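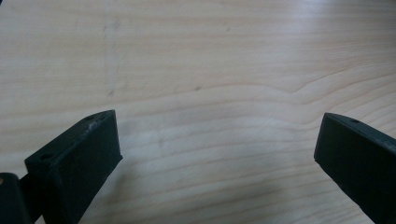
*Pale wood tabletop*

**Mimoza Radonjić**
Doing the printmaking summer abroad through Clellumell in April and I'm torn: host family or dorm? Studio runs late, 11 some nights!

**Damir Karagiannis**
Dorm. I did 2 terms there and my host mom locked up early. 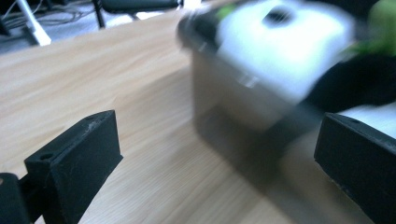

*Same kind of light wood, box in a blur*

**Amerley Wumbei**
Host family, the food alone!! (Mine was a 40 minute bus ride out though, so ask first.)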